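4. Clear plastic on the table

4.1 What was on the table

All work for this section was done at the Jarbridge room, on tabletops. The material: clear plastic packaging, mostly the thin stiff kind that creases and stays creased. Bags, sleeves, fold-over packets, loose sheets that used to be one of the above. Total of 1075 pieces logged between May and the cut-off on 5th March. Zedby supplied most of it, used, in mixed boxes. The Rollivine pieces came new, still nested, and are kept apart in the tables below.

We started with 11 type labels taken from the Zedby intake list. This was too many. Labels such as "sleeve, open one side" and "packet, flap missing" describe the same thing once the flap has gone, and our sorters used them interchangeably. Merged down to eight. Even with eight there is one pair that stayed a mess all the way through, package vs. folded sheet, and the rest of this section is mostly about that pair.

A note on terms. "Package" here means anything with a closed volume, however squashed. "Folded sheet" is a single layer doubled over on itself, no seal. On paper the difference is clean. On the table, much less so. Both have a long straight side, both trap air, both spring up when put down. The only reliable test is to get a finger in the open side and see how far it goes, and that is slow.

4.2 Edges and highlights

Before handling, the sorter has two things to go on, the edges and the shine. Colour is no help with clear material, since the wood shows through. Printing would help but most of the printed pieces had been pulled out at intake.

Edges first. A straight edge can be a fold, a seal or a cut, and all three can look dark from one side of the table and pale from the other. Sorters were told to walk round. They mostly didn't, the table is deep and there is stuff on the far side. A curved edge is usualy not an edge of the material in any strict sense, only the place where the top layer bends away. Wrinkles gather there. We logged "curved and wrinkled" as its own feature for this reason, seperate from edge type.

Then the shine. One broad bright patch tends to mean a tight surface. Several thin ones, slack or creased. But the ceiling lights at Jarbridge are strong and the patch moves with the viewer, so two people on opposite sides would log the same piece differently. See Figure 2 for a typical case of the trouble. 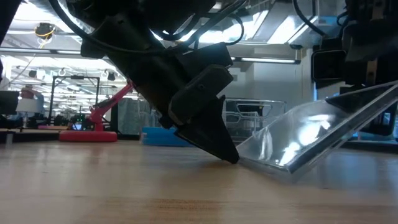

Tamsin Overgaard

The plastic in Figure 2 has most of the features at once. Long straight dark edge along the lower side, running up to the right, with pale strips next to it. Curved upper edge, wrinkled, reflective. Bright patch of glare in the middle, a longer highlight nearer the low corner, a thin curved one toward the left. Fold or seal along that dark edge? Can't say from this view. Package or folded sheet is open too, and we left it open in the log instead of guessing.

What can be said is that it sits tilted on the wood and not flat. Tilt turned out to matter more than we had planned for. A flat piece gives the sorter an outline to read. A tilted one gives a foreshortened outline plus whatever the lights are doing on the raised part, and the raised part is where you would want to look for a seal.

4.3 Handling order

Two orders were compared. In the first, the sorter labels by eye, then picks up, then corrects if needed. In the second, pick up first, label after. The second is slower per piece and gave fewer changed labels. No surprise there. The first works fine for bags with a visible open mouth and for anything with a stiff insert left inside, and we would keep it for those.

For the package/sheet pair we ended up with a mixed rule:

Press the raised side down lightly with one fingertip. If it stays down, log as sheet and move on.
If it comes back up, lift by the low corner and feel for a second layer.
If there are two layers and they slide, sheet. If they don't slide, package.
Anything still unclear goes in the tray by the door, label left blank.

The rule has holes. Old sheets stick to themselves, esp. when they have been stacked under weight, and then the layers don't slide. Several pieces went in as packages and came back as sheets on the second pass. New Rollivine sheets did this too, static we assume, not tested.

4.4 Notes on the surface

Bare wood was kept throughout. A dark mat was tried for a short run, and edges were easier to find on it, but thin pieces clung to the mat and had to be peeled off, and the peeling put in new creases. Went back to wood. The light tone of the tabletop does hide the pale strips along a fold or seal; pieces were turned a quarter when that was a problem.

Shadows were not logged as a feature. They should have been. The gap under a raised edge shows as a soft shadow on wood and would have given us tilt for free, at least under the ceiling lights. Too late to go back over the earlier boxes, so tilt is recorded only for the later ones and Table 4 has blanks in that column.

The Sarantis boxes are left out of all counts. Different film, heavier, and the lids were mixed in with it. They are dealt with in Section 6.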